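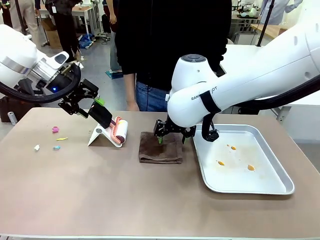
*A lint roller on its white stand.*

Oona Halonen carried the bass up three flights of stairs, because the elevator in the Kemppainen building had stopped again in May. The others were already tuning. Marjatta did not look up from her pedals.

"You are late by one song," said Subbarao. He said it kindly, as he said everything, and hit the snare once.

They had nine songs for the Wondport show, and eight of them were good. The ninth was long and slow, and it changed key in a place where the hands did not want to go. Marjatta had written it in the winter after her brother left for Stutham. She never told them what it was about. She only said, "Play it as if someone is asleep in the next room."

Oona put on her strap and waited for the count.

The first time, she came in too early. The second time, Subbarao lost the beat and laughed. The third time they reached the change and went through it, and the room became very quiet around the guitar. Oona heard a small melody under Marjatta's chords. It had been there for months, and she had always played over it.

She stopped playing and let eight bars go by.

When the last chord was gone, Marjatta turned down her amplifier. "You left a hole there," she said.

"Yes. Should I fill it?"

Marjatta thought about this for a long time. Outside, the last bus to Garolham went past – they could feel it in the floor.

"No," she said. "Again, from the beginning."

Subbarao lifted his sticks.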